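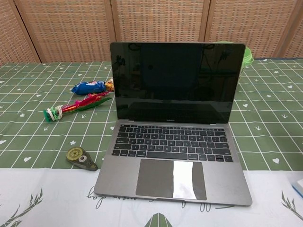
The Machine Does the Notes Now

Since September the intake desk at Zustum has had a new helper. It's called Jukow, it runs on the same laptops we already had, and it writes up client calls so that we don't have to. You talk to the client, you hang up, and a summary is waiting with the boxes filled in and a suggested next step. Management says it gives each of us 64 minutes a day back. I asked where the minutes went, and so far I haven't had an answer I could repeat to anyone.

I do this job from home two days a week, and those are the days I notice the change most. I used to finish a call and type for a while with the client's voice still in my head. Half of what I knew about a family's situation I learned while typing it up. Now the summary appears, I skim it, I press Accept and the next call is already ringing. The queue fills the gap before I can reach for a snack.

Natsumi Iwasaki, who trained most of us, keeps a paper pad next to her and writes her own notes anyway. She compared hers with Jukow's for a couple of weeks. The names and dates were fine. What went missing was the hesitation. A man who said "I suppose we can manage" went into the file as "client confirms he can manage." She sent two of these to the vendor, Gava, and was told that tone was on the list for a later release.

To be fair, Kenza Erraji on the evening shift likes it a lot. Her wrists hurt less, she leaves on time, and she says her old notes were no works of literature either. I believe her. I've read mine from last year and some of them stop in the middle of a word.

What bothers me is the talk about checking. We're told that a person always reviews the summary, and the person is us. But the target for calls went up the same month the software came in, and no time was set aside for reviewing. If a mistake goes through, the name at the bottom of the file is still mine.

A meeting about the pilot is planned before the contract comes up for renewal. Bring your own comparisons if you've kept any, especially calls where you had to fix something. If you changed a summary and didn't write down what it said before, start keeping the first version now. Natsumi is collecting them.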